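El simulador del club, semana a semana

4 de abril de 2018

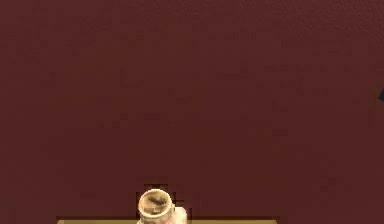 Llevaba tiempo queriendo contar en qué andamos en el club de robótica. Este curso apenas hemos tocado un destornillador. Somos 4 en el grupo de simulación y casi todo el trabajo pasa en la pantalla: una mesa, un tarro, una pared granate y un programa que tiene que decidir dónde está el tarro antes de intentar cogerlo.

El proyecto se llama Verwood. El nombre viene de una lista que ya estaba en la carpeta compartida cuando entré y no lo hemos cambiado. La idea es presentarlo en agosto en el encuentro de Vudthorpe, en la categoría de manipulación de objetos.

Empezamos en septiembre con una escena muy cargada, con estanterías y lámparas. Tardaba muchísimo en generarse y el ordenador del aula se colgaba. La pared lisa fue una decisión práctica. La textura tiene unas manchas muy suaves, lo justo para que el fondo no sea un color plano. El color lo votamos y perdí yo, que quería gris.

Lo que más nos está costando es el encuadre. Si el tarro queda abajo del todo y solo se ve la parte de arriba, el detector tiene que apañarse con el borde y la boca. De la mesa asoma una franja y poco más. En la última tanda generamos 300 imágenes cambiando la posición de la cámara y separamos 30 para revisarlas a mano. Yo hice la mitad. Es aburrido, pero se aprende a mirar: hay casos en los que ni yo sé decir si lo oscuro de dentro es sombra o contenido, y no sé qué esperamos que responda el programa.

También tenemos pendiente la calidad de la imagen. Alrededor del tarro salen bloques cuadrados y el contorno queda escalonado. Yo creo que es la compresión al guardar, otro compañero dice que es cosa del render. La semana que viene guardaremos la misma escena en dos formatos y lo comparamos.

La semilla de las pruebas es la 1831, por si alguien del club lee esto y quiere repetirlas. Está apuntada en el cuaderno, pero el cuaderno aparece y desaparece.

Para la pinza usamos de momento el modelo Onishi, con los dedos rectos. El Brustex lo dejamos aparcado hasta que alguien arregle las colisiones, que ahora mismo atraviesa la mesa.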